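Ticket 1162 - Statement by the Council Leader appears twice on the Viltley news page, once as a draft
Opened by: Rosário Frade, press office, Viltley Town Council
Assigned to: Henrique Brandão, Ninbridge web support
Opened: 3/29/23
Priority: High (changed from "Very High Indeed", which isn't an option)

09:12 RF - The Leader's reply to Councillor Macedo went up this morning in two versions. The approved one says she "regrets his tone". The other calls him a weathervane with expenses. Please remove the other.

09:31 HB - Draft unpublished. It had 634 views, so I'd guess Cllr Macedo has seen it.

09:40 RF - He has. He's quoting it on Menmont Radio. It's still on my screen.

09:48 HB - Cached copy. I've cleared the cache at our end, please refresh with Ctrl and F5.

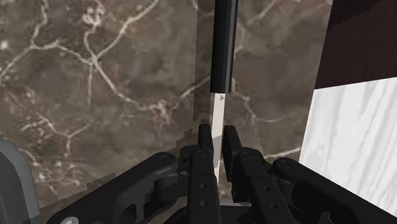 10:05 HB - Cause found, I think. The approved text was 128 words over the summary limit, so the page fell back to the last version that fitted, and insults do tend to be shorter. I've raised the limit to 400. While in there I tried the banner templates, and the brown marble with the white veins running all over it makes the headline very hard to read. I'd put a plain strip behind the text.

10:22 RF - Leader likes marble. Strip agreed. The weathervane is gone here but still comes up in search results.

10:37 HB - Removal requested from the search engine. Could take a few days. Who has publishing rights on your side?

10:51 RF - Everyone, since the September reshuffle.

10:53 HB - Shall I change that?

11:30 RF - Yes. Leave me and the clerk. Not the Leader, and please don't email her about it.

11:42 HB - Done. Status set to Pending until the search result drops off.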